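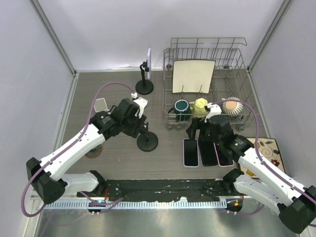
Both arms out over the table, right gripper by the phones, dish rack behind.

Ticket 1246: right arm drops out mid-reach, left arm fine
Opened 4/21/23
5 min read
Status: open (see last entry)

Hi all! Posting this on the Plorker board as I'm pretty sure it's a build problem and I'd love a second pair of eyes from somebody who has put two of these side by side. I'll keep adding to it as I go.

The setup: two Plorker arms in the enclosure at Falleck (our shared shop, white walls, we all fight over the good bench), running Basta on the old desktop under the table. The arms bolt down at the front and reach away from you over the tabletop. The job I'm building toward is sorting the stuff people leave lying around a kitchen, so phones onto stands and mugs and plates into the dish rack. The camera is fixed and hasn't been touched since calibration.

What goes wrong: the right arm will be reaching left for a phone, everything smooth, and then the wrist goes limp for a moment and comes back stiff in a slightly different place. Sometimes Basta notices and throws "joint 5 no reply", and sometimes it says nothing at all and I only find out when the gripper closes on air next to the phone. The left arm has never done it. Same firmware, same servos, same brand of cable, and I built them both in the same month (last July, if it matters for the batch).

Things I had already tried before opening this:
- Power cycled everything, more than once, in every order I could think of
- Reflashed the right arm
- Recalibrated both arms
- Swapped the USB cables left to right, and the fault stayed with the right arm
- Moved the desktop to another outlet (desperation!)

Entry 1

Somebody on the board asked if it happens everywhere or only in certain poses. Good question, and I should have checked that first. I jogged the right arm by hand from the Basta panel, slowly, wrist straight, from its own side over toward the middle. Nothing. Did it again with the wrist rolled the way it has to be to get the fingers across a phone, and there it was on the second try. Rolled back, fine. So it's wrist roll plus reach, and I can now make it happen pretty much on demand, which I'm weirdly happy about.

For the record, the square plate at the front right corner of the table is under the forearm when the arm sits like this. I moved it out of the way for one run in case the elbow was dragging on it. No change, so I put it back.

Entry 2

Okay, cables. Both arms have the purple cable coming off the bracket at the gripper and running back along the forearm. On the left one I left a nice fat arch by the bracket and a loop below the elbow. On the right one I was running out of cable by the time I got to it, and I remember pulling it snugger to make it reach the connector. The hump near the gripper looks generous enough, but the slack is in the wrong spot: when the wrist rolls, the length has to come from behind the tie on the forearm, and the tie doesn't let it through.

I cut that tie off and held the cable by hand while it ran the same reach. 45 reaches, no dropout. Then I put a new tie in the same place on purpose, good and tight, and it failed on the third one. I really thought that was it and nearly closed the ticket.

Entry 3

Did not close the ticket. Fitted a longer cable from the Lockyer kit (they sell it as a spare for their own arm but the connector is the same one), tied it loosely in two places, left a proper loop under the elbow. Set Basta going on a 200 cycle reach test and went to make a sandwich. Came back to find it stopped at 154, same message, joint 5 no reply.

So way better than before, but not fixed. What bugs me is that the cable was nowhere near tight at that point. I stood there and wiggled every bit of it with the arm powered and got nothing. Then I pushed on the plug itself where it goes into the wrist housing, sideways, really gently, and the wrist went soft. Aha. So the socket has some play in it, and my guess is that months of the old cable tugging on it did the damage.

Entry 4

Opened the wrist. If you haven't done this on a Plorker: support the gripper with something before you take the last screw out, or it will drop on whatever is under it. I had a folded towel down and was glad of it.

The socket rocks on the board. I couldn't see a crack in the solder with my eyes, but with the shop magnifier one of the corner pins has a thin ring around it that the others don't have. Reheated all of them, added a tiny bit of fresh solder, let it cool, and the rocking is gone as far as my thumb can tell. I also put a dab of hot glue on the side of the plug housing for now. I know, I know. It peels off.

Question for anyone who has done this repair: did it hold, or did you end up replacing the board? The Lockyer spare wrist board has the same hole pattern on paper, but the drawing I found doesn't show where the socket sits, and I don't want to order one just to learn it's upside down.

Entry 5

Side note, and possibly a separate ticket. While I had the right arm off I noticed Basta still listed it as connected for quite a while, with the last known joint angles. That would explain the silent failures, where it carries on with the move as if the wrist were there. Is there a timeout setting for that? I looked through the config file and found one for the camera and one for the gripper, but nothing for the joints. If there's one hidden somewhere, please point me at it!

Current state: arm is back on, zeroed, longer cable in, ties loose. I've run it through the phone reach by hand with the wrist rolled both ways and it's behaving. The long test needs the enclosure to myself and the bench is booked through tonight, so I'll start it tomorrow morning and post the log file here whichever way it goes. Leaving this open until then.

Recently updated tickets
Gripper fingers slipping on glazed mugs
Basta won't save a second arm profile
Lockyer elbow joint: which grease?
Base mount creeping on the front rail
Calibration off after moving the enclosure
Spare wrist board, looking to trade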